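Why Plates Stand Up to Dry

A wet plate has one job after tea, and that is to stop being wet. It is surprisingly bad at this by itself. Lay it flat on the worktop and a puddle sits on top of it, looking pleased. Stack it on another plate and the water between them is trapped, with no way out.

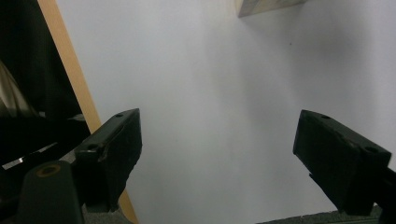 Water leaves a plate in two ways. Some of it runs off, because water always goes downhill if you let it. The rest turns into a gas called water vapour and drifts away into the air, a trick known as evaporation. For the first you need a slope. For the second you need air on both sides, front and back.

So somebody invented the rack - a row of thin walls with gaps between them. One plate goes in each gap and stands on its edge like a book on a shelf, only damper.
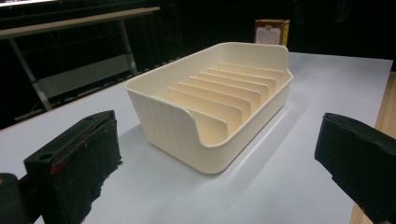

Why not just use a tea towel?
You can, and grown-ups will be delighted. But a tea towel that has already dried 14 plates is mostly a wet rag, and it may pass on germs as well as water. Air doesn't need washing.

Try it yourself. Wash two plates that match, stand one up and lay the other flat, then look at them both after 40 minutes. Write down which is drier. (If you are asked why you haven't put them away, say it's science.)

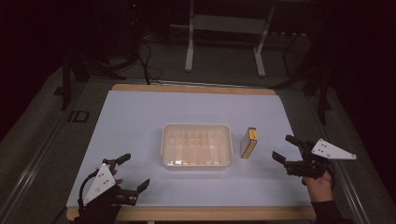
A ribbed tray with a cream-coloured rim, and a small yellow box beside it.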